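The Away Shirt

A short story 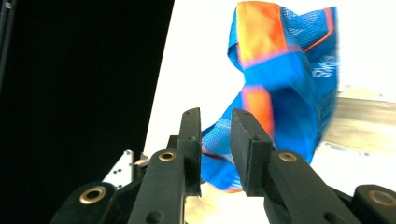 1. The ferry

My brother rang at six in the morning to say the boat to Imera was running after all, and that if I wanted to come I should be on the quay by half past seven. I had my bag packed from the day before. I put the kettle on, then turned it off again and left.

There were 31 of us on the ferry, counting the man who ran it. He did the counting, out loud, walking up the deck and touching each seat back. Most were going over for the match. Imera had not played at home against Cundik for six years, on account of the pitch, which had slid a little further towards the sea every winter until the league refused to pass it.

My brother sat with his knees against the rail and ate a boiled egg. He had on our father's old shirt under his coat. It was too wide for him in the shoulders.

"You'll be cold," I said.

"I've got a vest on."

We did not talk about the house until we were past the lighthouse. He said the buyer had come down again. I said how much, and he told me, and I looked at the water for a bit.

2. The ground

The new pitch was behind the cannery, on the flat bit where they used to dry nets. Somebody had painted the lines that morning and the paint came off on people's shoes. A woman at a table was selling tea at 50 a cup, or 100 with a bun. I bought two with buns.

Cundik scored early. It was a poor goal, off a knee. After that it was all Imera, but they could not get the ball past the Cundik keeper, a big slow lad who seemed to be standing wherever it went.

At half-time my brother said, "He'd have left by now."

"He never left early in his life."

"He left the Winard game. You were too small. He walked out and sat on the harbour wall, and I had to go and tell him we'd won."

I had never heard this. I asked what our father had said, and my brother thought about it.

"He said, good. Then he asked who scored."

Imera equalised near the end, from a corner. The people in front of us jumped about, and one of them stood on my foot.

3. Going back

It was dark by the time the ferry left — December, so it was dark by four. The man counted us again and was one short, and we waited around ten minutes until a boy came running down the slip with a bun in each hand.

"Tell the buyer yes," I said, when the engine had started.

My brother nodded. He buttoned his coat up over the shirt, and we went inside where it was warmer.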